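Stindmont Area Forum > Buying, Selling, Renting
Topic: Lot on the Ellalari side, is the well a dealbreaker?

ridgeline_kay
So we've been looking for land since spring and finally found 2 acres out past Ellalari that we can afford. Nice slope, old apple trees, power already at the road. Catch is there's no well, and the neighbor told us his had to go down 165 feet before he got anything decent. Seller won't budge on price. Would you walk?

mudboots
I wouldn't! 165 is nothing up there. Make the offer depend on a well quote and a perc test and see what they say. Sellers get a lot friendlier in November when the road turns to soup.

dale_in_town
Disagree with mudboots. A neighbor's well tells you about the neighbor's well. I'd want the price down or I'd keep looking, plenty of stuff closer to Stindmont with town water.

mudboots
Closer to town you get a quarter of the land and somebody's floodlight in your bedroom - no thanks.

ridgeline_kay
Ha, the floodlight is why we're leaving our current place. Perc test is booked for Thursday. The agent at Flirura keeps saying there's "another interested party" but I have no idea if that's real.
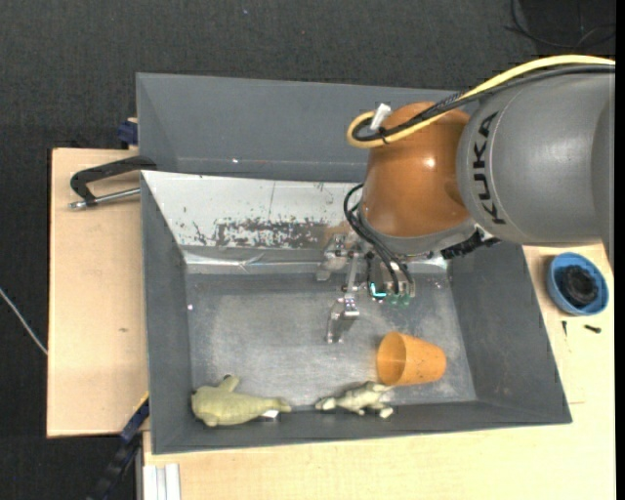

Last edited by ridgeline_kay, Thursday 7:55 pm

plumcreek
There's always another interested party, lol. Ask who plows the road before you sign anything. We're on Tello Road and it's private past the mailboxes, so we all chip in, and two of the houses just don't pay.

dale_in_town
What plumcreek said. Get the road agreement in writing, and check it's recorded with the county.

ridgeline_kay
Ugh, hadn't even thought about the road. Calling the agent in the morning.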